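Household chore automation

Household chore automation is the use of machines to do the ordinary work of keeping a home: washing, wiping, sorting, folding, fetching and putting away. The term is sometimes stretched to take in light shop-floor work as well, such as filling bins, packing small orders and clearing benches, as the hand skills involved are much the same. As a field it is both very old and not very far along, and anybody who has watched a machine spend several minutes on a single bath towel will understand how both of those can be true at once.

Background

The home has had automatic machines in it for generations. Washing machines, dryers, dishwashers and bread makers all do a chore from start to finish, or very nearly, and they do it well because the work is brought to them and shut inside a box. A person still carries the laundry down the stairs, turns the pockets out, loads the drum and, at the other end, faces the warm heap that has to be folded. Robot vacuums and mowers took the next step by going out to meet the work, though they mostly push, brush or cut what lies in their path and leave the picking up of socks to somebody else.

What remains is handling, and handling has proved stubborn. A kitchen drawer might hold a whisk, a ball of string, three odd lids and a roll of tape, and a child of six can find the tape without giving it much thought. A machine has to work out where one thing stops and the next begins, choose a place to take hold, and judge how hard to squeeze.

What machines can do

Picking up a firm object of known shape from a clear, well-lit surface is generally counted as solved, or close enough for daily use. Moving light goods from one bin to another is done in warehouses as a matter of routine. Wiping a flat counter, opening a door with a lever handle and loading plates into a rack have all been shown many times, with results that depend a good deal on whose counter and whose plates.

Cloth is harder, and so are bags, cables, wet dishes and anything see-through. Jobs that need two hands working together, where one holds and the other does, are harder again. In a trial at the Torkum workshop, a two-armed machine was given 80 small tidying jobs and finished 48 of them without help. The jobs it left undone were largely ones a visitor would have called easy, such as getting a lid back on a tub that wouldn't stay put.

Speed is a separate question. A machine that takes nearly 2 hours over a basket of shirts may still be welcome in a household where it can work overnight, and the Skarum project was planned on just that idea, with folding begun at bedtime and no one waiting on it. On a shop floor the same pace would seldom be put up with.

Teaching by hand

Much present work relies on people showing the machine what to do. In the method used for the Flerix tidying set, a person does the chore with a gripper in each hand, so that the movements recorded are already movements that a pair of jaws could make. The jobs are homely ones, and containers come up again and again, partly because nearly every chore has one in it somewhere. A long white plastic bin on a tabletop, with a handle cutout molded into the near end, gives a learner plenty to think about: whether to take hold by the rim or the cutout, and what the second gripper ought to be doing while the first one reaches for the far end. People settle such things without noticing, and it is the not noticing that makes them so slow to put into instructions. The Long method, which is older, had the teacher write every step out beforehand, and its account of emptying a single bin was said to be longer than most people's recipes for a wedding cake. Showing is quicker and a good deal pleasanter for the teacher, though a skill learned at one table does not always travel to another, and a different bin may call for another round of lessons.
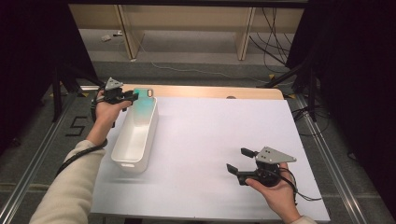
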